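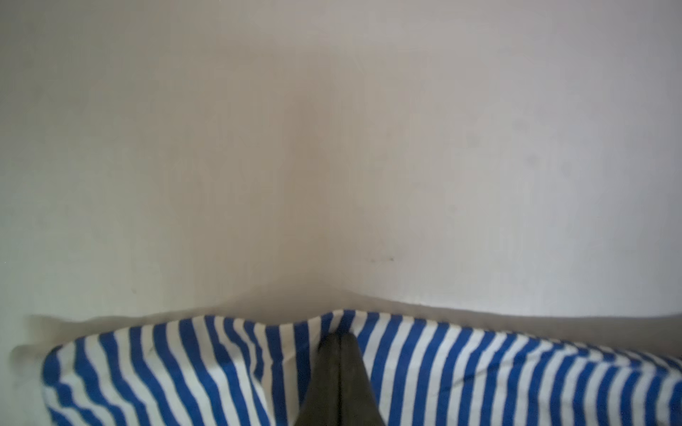

From: Cell Operations, Vasdale Textile Handling Laboratory
To: Zovon users list
Subject: Re: Gripper holding force after emergency stop

The laboratory thanks the Oyelaran site for its report, which is quoted in part below. We have reviewed our own records and can confirm that the same fault has been present on our cell. This message sets out our findings and the measures we ask all sites to adopt until a correction is released.

> On our cell the gripper did not open after an emergency stop during
> a towel pick. The arm held position as expected. The operator pressed
> release on the pendant, the status light changed to "open," and the
> fingers stayed closed on the cloth. The operator then reached in to
> free the towel by hand. At that moment the fingers opened and closed
> again at full speed. There was no injury, as the operator's hand was
> still outside the fingers. We would like to know whether other sites
> have seen this, and whether it is tied to the Pendent controller or to
> the gripper itself. We are running the version issued in November.

We reviewed the logs of 700 pick cycles on striped and plain cloth. An emergency stop was triggered on purpose in 166 of them, with the finger already in contact with the material. In 4 of those stops the controller reported an open gripper while the motor current showed that it was still closed. All four took place with the cloth bunched at the finger and the arm working close to a wall. We did not see the fault with the arm in open space, although we have run far fewer stops there and do not wish to draw a firm conclusion from that.

The cause, as far as we can establish it, lies in the order in which the Pendent controller handles two commands. When the stop is cleared, the controller restores the last grip command before it reads the finger position. If a release command arrives in that interval, it is marked as complete but is never passed to the motor. The release is carried out later, at the next position update, and the stored grip command follows it. An operator standing at the cell sees a gripper that does not respond and then moves twice without warning.

The interval is normally too short to matter. It becomes longer when the finger is pressing into folded cloth, as the position reading is then slow to settle and the controller waits for it. We measured a delay of 2,000 milliseconds in the worst case. That is more than enough time for a person to conclude that the gripper is dead and to reach for the towel.

We also looked at the gripper itself. The finger, the drive and the wiring were inspected and no defect was found. Replacing the finger made no difference to the result. Sites that have already ordered spare fingers in response to the first report may wish to hold those orders.

Until corrected software is available, we ask that all sites apply the following.

After any emergency stop with cloth in the gripper, leave the stop engaged and switch off gripper power at the cabinet before anyone enters the cell. The release button on the pendant must not be treated as a safe means of freeing material.

Do not rely on the status light. It reports the command and does not report the position of the fingers.

Remove the stored grip command from the recovery routine. On our cell this is one line in the startup file. The only cost has been that the arm drops the towel on recovery and the cycle has to be started again.

Where the work area is next to a wall or in a corner, review the approach path. Our operators had been leaning over the arm to reach the cloth from the open side, and we have now prohibited this while gripper power is on.

The Oyelaran report asks whether the version matters. Our cell runs the version before November and shows the same behavior, so going back to it is not a remedy.

We have passed the logs and a written account to Zovon support and have asked for a notice to all registered sites. Support has acknowledged receipt but has not given a release date. Sites that have seen the fault are asked to reply to this list with the controller version, the type of cloth and the position of the arm at the time of the stop. Reports of cells that have been tested and do not show the fault are equally useful - particularly from sites that handle heavier material than toweling.

Cell Operations
Vasdale Textile Handling Laboratory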